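Working Practice for Two-Arm Garment Handling: Frequently Asked Questions

Who must follow this practice?
All operators and supervisors running Adero sessions in furnished guest rooms. Contractors are bound by the same rules from their first session.

Who may start a session?
Only an operator signed off by Dehua Dong or Shabani Athumani. Sign-off lapses after 20 weeks without a logged session.

May garments be folded on a made-up bed?
Yes. Bedding may be left rumpled, as guests leave it. Each garment is laid flat before the first fold, and both sleeves are held at the ends before either is moved.

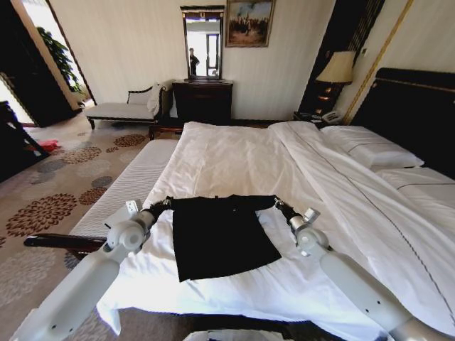 Where a sleeve slips from one gripper, the other arm must stop and hold. The operator then releases both sides and begins the fold again. A third failed attempt ends the task – it is logged as incomplete, and the garment is not pulled into shape by hand.

How close may people stand?
No one may be within reach of the arms while they are powered. Observers remain at least 4 feet beyond that reach and in the operator's line of sight.

Are guests' own clothes permitted?
No. Only garments from the Hemmin stock list may be used.

What must be recorded?
The garment number, the number of attempts and any contact with furniture. Contact is reported on Form 960 before the next session begins, even when there is no damage.

Whom do I contact about an exception?
Write to Anahera Costigan at the Pimberg office or call extension 2277. Exceptions are granted in writing and apply to a single room. The next review of this practice is in November.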